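Leave the dish rack where it is

I spent most of a Sunday watching a robot arm fail to put a plate away, and I came home more cheerful about robots than I've been in years. Let me try to explain, as my family have already declined to listen.

The arm in question lives at Taston, the small workshop where I've been helping out since the spring, mostly with the dull end of things (cables, logs, tea). It practises kitchen jobs. Before it gets anywhere near real crockery it practises them in a simulated kitchen, and that kitchen has to be set up by somebody, and the somebody is usually Svetozár Bednárik. He has been at it longer than the rest of us put together, and his view is that setting up is the job. The clever part, the bit that gets shown to visitors, is what happens if you've done the setting up properly.

I used to think this was the sort of thing people say when they've been stuck with the boring work. I've changed my mind, and I'd like to change yours.

Take the rack. When I started, my instinct was to make its task easier. If the gripper keeps clipping the wires, shift the rack an inch to the left, widen the slots a bit, shave the rim down. You're in a simulation, after all! You can have any rack you like. I did precisely this one afternoon, very pleased with myself, and the success count on our Nelora cell climbed to 451 out of 476 runs. I wrote it on the whiteboard and underlined it.

Svetozár looked at the whiteboard for a while and asked me which shop sold that rack.

Well, none of them. I had taught a machine to be good at a kitchen that only existed because I was tired of watching it lose. He put the rack back, wires and all, and the number fell through the floor, and he rubbed out my underlining with his sleeve. I sulked until about teatime.

What he did next is the part I want to stick up for. He didn't touch the learning side at all. He opened the view of the cell and sat going through it a step at a time, with the gripper finger parked beside the rack, checking things I'd have called beneath notice. Was the rack sitting on the worktop or hovering a hair above it? Did the shape the computer used for collisions match the shape we were looking at? Was the finger as thick in the model as it is on the bench?
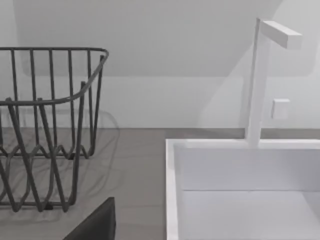 The simulated kitchen, with the tip of the gripper between the rack and the sink.

The collision shape was the culprit, as it happens. Somebody (me, I'm fairly sure, though the log is politely vague) had swapped the wire rack for a simpler stand-in to make the runs go faster. To our eyes it was all thin rods and zigzags with plenty of air between them. To the arm, parts of it were solid. It had been reaching for gaps that looked open and bumping into a wall that wasn't drawn. No wonder it had looked so clumsy! I'd been telling people it lacked finesse.

The repair took the rest of the morning. The stand-in came out and proper rods went in, one bent wire after another, and then 7 short test moves to see that the finger stopped where metal was and carried on where it wasn't. Two of them went wrong. One was a wire he'd put in twice, and the other was a finger length copied from an older gripper, a Farkerex one we stopped using ages ago. He fixed both and ran the lot again from the top, including the ones that had passed, and I was sent out for rolls.

Now, there's an argument against all this, and I hear it regularly from a friend at Kováčik who works on much bigger systems than ours. She says fussing over one rack is a hobby. Make thousands of kitchens, she says, let the computer jumble the sizes and the positions, and the mistakes will wash out. You can't have a grown man bending imaginary wire by hand in every one of them.

She's got a point, and I'd be daft to pretend otherwise. We jumble things too. But a mistake like ours doesn't wash out, at least as far as I can see. If the stand-in is wrong, then every jumbled copy carries the same wrong stand-in, a little bigger here, a little further from the sink there. You end up with a great heap of kitchens that all tell the same fib. Somebody still has to look at the first one, slowly, before the copying starts.

And looking is a skill, which is my real complaint. We treat it as something you hand to whoever is newest. I was the newest, and I was hopeless at it. I looked at that rack for weeks and saw a rack. Svetozár looked at it and saw a list of things that might not be so. I don't think you get that from being bright. I think you get it from years of being caught out, and from having had time in your week to go back and find out why, and most workshops I know of are very mean with that time. It never shows up on a whiteboard.

So here's what I'd like, if anybody running one of these places is reading. Pay for the morning with the wires. Put the person who does it on the same footing as the person who does the training, and when the numbers come in looking lovely, let them be the first to ask which shop sells that rack.

As for the arm, it still hadn't put the plate away by the time we locked up on Sunday. It did miss the slot in a new place, though, further along and much nearer the right one, and Svetozár wrote that down very neatly in the log and went to get his coat.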